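Janka Kollár has sold activated carbon and filter media to food processors for 11 years, the last three of them at Echeverri. She says most of her week goes on wash water.

"A plant wants to reuse its rinse water and the starch gets into everything," she says. "They ring us when the bed has already blocked."

Echeverri supplies two grades, Istunum for colour removal and Rultura for odour. Rultura outsells the other, with 2,783 bags shipped since April. Minimum orders were dropped from 2,000 kilograms to a single pallet after smaller customers complained.

Kollár works with Rainer Haberkorn, who runs the test columns at Cameck. He tries each sample for roughly 56 hours before quoting a bed life.

"Customers would like a figure sooner," Haberkorn says. "I tell them to send more water."

Both expect prices to hold – freight is the part they can't predict.

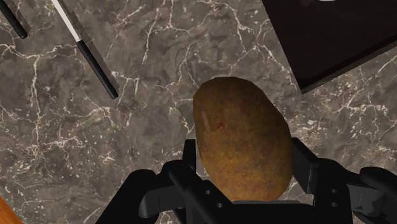
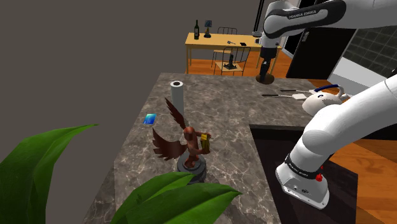
Computer renderings: a potato in a gripper, and a robot arm at a marble countertop.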